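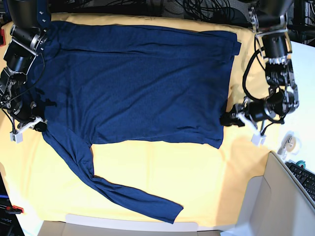

Folding knitwear for the shelf: a talk with the owner of Grimari

Grimari sells secondhand sweaters and long-sleeved tops from a shop with 17 feet of shelving. The owner folds nearly all of the stock herself and has done so since the shop opened in April four years ago.

She starts by spreading a pale cloth over the table. "Navy is the worst for lint," she said. "On a yellow cloth I can see the edge of the shirt, and I can see what I missed with the brush."

A long-sleeved shirt goes down flat, sideways to her, before anything is folded. She smooths the body first and leaves the sleeves for later. "People go straight for the sleeves. Then the body is crooked underneath and they have to start over."

Twisted sleeves take up most of her time. She turns the cuff until the sleeve lies straight, then lays it along the edge of the body. A fine knit will keep a few creases whatever she does, and she does not iron before folding. "It's going in a stack. Light creases drop out on a hanger overnight."

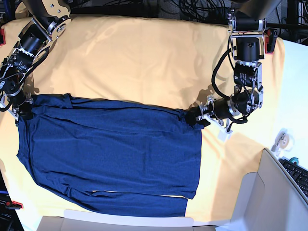 Sleeves, corners and stacks

Asked what she tells new staff, she said to hold the shirt by the corners. "If you grab the middle, you get a lump, and then you fold the lump in."

The shelves hold 600 pieces when full. She tried a plastic folding board and gave it up after a week, as it was too narrow for the larger sizes. Thick wool is folded once less than thin knits, and stacks stop at 4 pieces.

Last year the shop sold 1,574 items. Most of them were unfolded by customers more than once first. "I don't mind that," she said. "They have to see the length."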